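About Stasano

Posted in: Company | Maintenance | Two-Arm Cells

Stasano sets up, services and repairs small two-arm robot cells for workshops, colleges and test labs. We were founded by Béla Rácz, who remains our senior technician. We do not build arms and we do not sell them. Our work starts once the arms are on a bench and continues for as long as the owner wants them kept in tolerance.

Most of our customers come to us with one cell. The page below sets out how we look after Cell 3 at our own Colldale workshop, as the same procedure is applied on customer sites.

Mechanical

Both arms are bolted at the front edge of the work surface, one at each end of a common beam. The beam is the datum for everything else. We check it first, before any arm is powered, and we do not adjust an arm to compensate for a beam that has moved. Base bolts are torqued in a cross pattern and paint-marked. If a mark has shifted at the next visit, the bolt is replaced and the new one is logged against its position.

Aluminium profile joints are checked by hand and then with a square. Slotted fasteners creep under repeated reversal of load, and the outboard joints creep first.

Cabling

Cable faults account for more of our call-outs than motors, gearboxes and controllers combined. The usual cause is a loop dressed too short at the wrist, or a tie pulled down hard enough to make a hinge point. We leave a free arc at the wrist and another outside the elbow, and run the cable along the link between them. Ties are closed to finger pressure only and trimmed flush. Each arm is then driven slowly to its joint limits with a technician watching the cable, and the loops are re-dressed until nothing drags or goes taut.

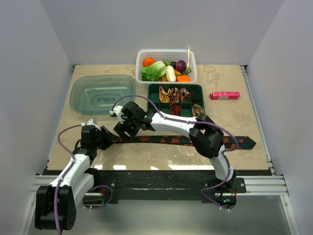
Supply wiring at the bases is inspected on the same visit. Connectors are unplugged, cleaned and reseated, and any conductor with visible damage to its insulation is changed on the spot.

Grippers and wrists

Fingertips are consumables. Wear shows up as slip on thin fabric long before it shows on rigid parts, so our acceptance work includes soft goods: neckties picked up by one end, straightened, rolled and placed in a divided tray. A gripper that will hold a plastic tub without trouble can still drop a tie. Fingers are changed in pairs, never singly, and the closing position is re-zeroed after each change.

Wrist brackets are checked for play. A loose bracket gives errors that look like a calibration fault, and a good deal of time has been lost in this trade recalibrating arms that needed a screw done up.

Two-arm calibration

Each arm is calibrated alone and then against its neighbour. The second step is the slower one. Both grippers are brought to a shared point over the surface, the offset is recorded, and the test is repeated at 5 positions. Cell 3 has logged 2,241 hours under this schedule. We carry out a full service every 175 hours, with a shorter cable and fastener check between services.

Records and parts

Every cell has a paper log kept at the cell and a copy held in Kosano, our service database. Customers can read and export their own records at any time. Machined spares, mostly brackets and base plates, come from Hegedűs, whose shop is close enough that we can collect the same day. Other parts are stocked at Colldale — if we do not carry a spare for your arms, we will say so before quoting.

Enquiries

Send the arm model, the controller firmware version and the date of the last service, if known. Annual bookings open in September. Site visits outside Colldale are charged at the travel rate on the quote.

Page last revised 28 March 2020

4 shares | 0 comments

This site uses cookies to remember your preferences. By continuing to browse you agree to our use of cookies. Accept | Manage settings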